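Notes on Mokoena

Tuesday, April 26, 2022

Mokoena is an unincorporated locality on the north bank of Congate Creek. It has two streets, a grain siding and a community hall, and it shares a postcode with Istatis, the nearest town with a chemist. The boundary between them was redrawn in June of the year the shire was amalgamated, and the older maps still show it following the creek.
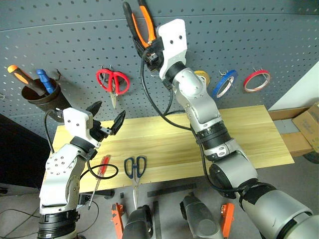 The siding closed before the sealed road reached Stukiron. Until then wheat went out by rail three times a week in season. Dineo Kekana's parish history gives the length of the loop as 90 metres, although the surviving earthworks suggest it was longer – the eastern end has been ploughed over and can't be measured.

The name is harder to settle. Pieter Mkhize's gazetteer treats it as a surname taken from an early leaseholder. The lease itself is catalogued under a different spelling.

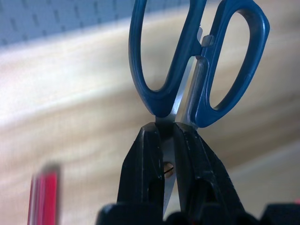
Both streets are gravel past the hall. The shire lists six rateable properties on the southern one, including the old store, which has kept its verandah and its rainwater tank. The cemetery is on the Istatis side and is recorded there.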